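Search notebook Search

We use cookies to keep you signed in. Accept / Settings

Notebook entry, December, started 9:40

Grocery packing, gray basket. Maarja on the controls, me logging. Goal for this block is more variety in the wrappers, because the Machala set was nearly all boxes.

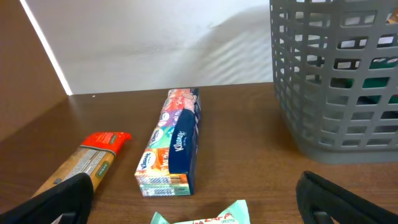 Tissues, snack bar and the long packet on the table.
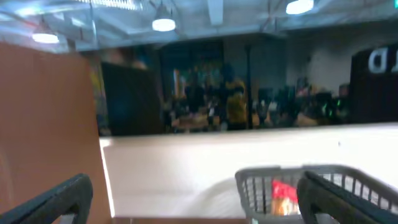 Wallerura Manipulation Group, Data Collection Team

Total is now 427 episodes, 223 of them with soft or crinkly packaging. Threw out 2 where the log stopped early.

Clear cellophane throws glare into the wrist view. Leave it in, but tag it so Markard can split it out later.

Start each episode with the fingers open. Vary the angle of long items between resets; I caught myself lining them up.

People in the background are fine, don't wait for them to move.

To do: ask Maarja whether regrasps count as one episode or 2. Copy everything to the Grindonport drive before lunch.

L. Verbruggen

Recent entries
Wrist camera focus check
Label list, second draft
Machala set: what we kept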